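Plukari Returns and Refurbishment
Minutes of the staff consultation meeting on automation, December
Held in the upstairs break room, 2.30 pm

Present: Charito Mercado (chair), Virgilio Villanueva (operations), Precious Pascual (returns bench), Teodoro Umali (staff representative), Aileen Buenaventura (minutes)
Apologies: none received, though two people had plainly hoped to send them.

1. Minutes of the last meeting
Agreed, with one correction. Teodoro did not "welcome" the Lomex proposal. He "noted" it. The minute taker has been asked to observe the difference in future and will do so.

2. Matters arising
The kettle has been replaced. The chair asked that this be recorded as progress.

3. The arm: where we have got to
Virgilio reported on the simulation work for the Huvton project, under which a robot arm would pick loose items off returned furniture before it goes to the steam bay. The bench found 568 such items last quarter, mostly down the backs of sofas. All trials so far are in software. No arm has been bought, and Virgilio repeated this when asked by Precious, and again when asked by Teodoro.

He put three views from the simulated sofa trial on the screen.
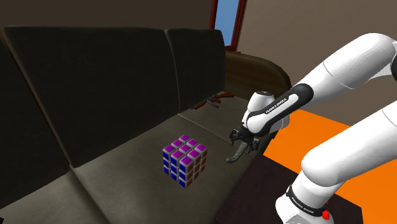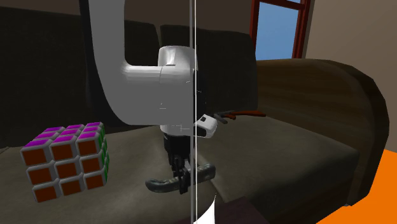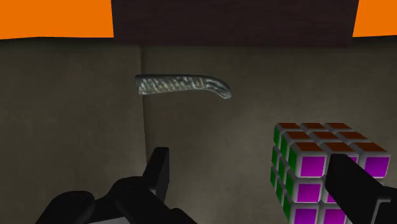

The cube is the test item. Precious asked who leaves a puzzle cube on a sofa they are sending back. Virgilio said it had corners and flat sides and was easy to score. Precious said that what she gets is hair grips, boiled sweets and, once, a denture, and could somebody please simulate the denture. Virgilio has written this down.

Latest run: 100 attempts, 94 of them counted as good. Teodoro asked what became of the other six. Virgilio said they were "informative". The chair asked for that in plain English and was told the item had been dropped or missed. Charito pointed out that when a member of staff drops something we call it dropping something.

4. What it would mean for the bench
There are 3 people on the returns bench. The Lomex paper describes them as "freed up for higher-value activity". Teodoro asked what the activity was. Virgilio said the paper did not go into that. Teodoro said he had read it twice looking for it, including the appendix.

After some discussion the following was put forward by Virgilio and not objected to:
No one on the bench loses hours during a trial. The arm would take the first pass over the seats, and the bench would check behind it, deal with anything it leaves, and carry on with stitching and repairs. Precious would have the final say on whether a piece is clear.

Precious said she did not mind giving up the reaching, as her shoulder has been telling her to for years. She did mind the idea of standing next to a machine waiting for it to get stuck. If that was to be the job, she wanted it written into the job description under its proper name and graded accordingly. Charito agreed to raise grading with head office. Teodoro asked that "agreed to raise" be minuted in those words.

Aileen asked who would log the found property, as the customer letters currently depend on Precious recognising what a thing is and which chair it came out of. Virgilio said the system could assign a category. Aileen asked which category the denture would have been. Item deferred.

5. Training
Lomex offer a half-day course called Working Alongside. Precious and Teodoro will attend and report back. Teodoro asked whether the arm would be attending a course on working alongside them. The chair moved on.

It was also agreed that whoever is on shift must be able to stop the arm without ringing anybody. Virgilio confirmed this was already in the specification and will bring the page number to the next meeting.

6. Abella site visit
The Abella depot has had an arm on its packing line since spring and has offered to show us round. Precious would like to talk to the packers without a manager in the room. Virgilio said he would wait in the car park. Charito said he need not go quite that far.

7. Any other business
The radio. The bench wishes it to be known that the radio stays, automation or no automation. Carried, with Virgilio abstaining on grounds of taste.

Actions
Virgilio: smaller and softer test items in the simulation, denture included; page number for the stop control; written account of the six failed attempts.
Charito: grading query to head office.
Teodoro and Precious: course, and dates for Abella.
Aileen: draft a found property procedure that works with or without the arm.

Meeting closed at 3.50 pm. Next meeting to be arranged once the rota is out.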